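Home | News | What's On | Letters

Cumedton bottle scheme to carry on

The deposit trial at Cumedton's corner shops will run until September, to the delight of almost everyone who has carried a bag of empties up Cletum Hill.
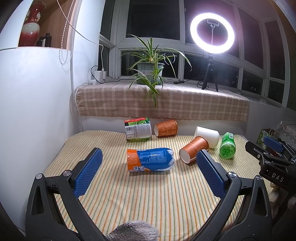 Shoppers get 8p back on each bottle — not a fortune, but it does add up — and 2,000 came in last month alone.

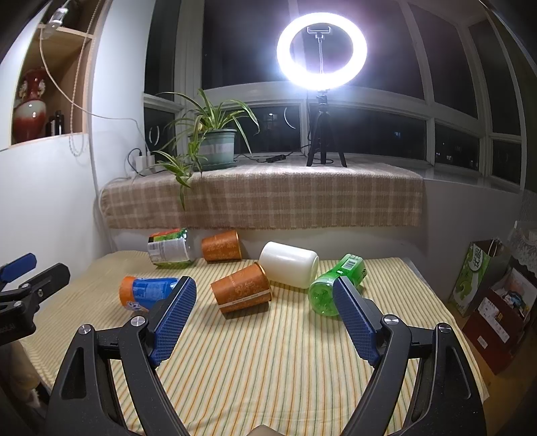

"I only meant to try it for a week!" said Evangelia Dimitriou of Courtois Stores.

Comments (2)

hilltop_jan: Please add Prosovlow next.

Des: Do they take jars?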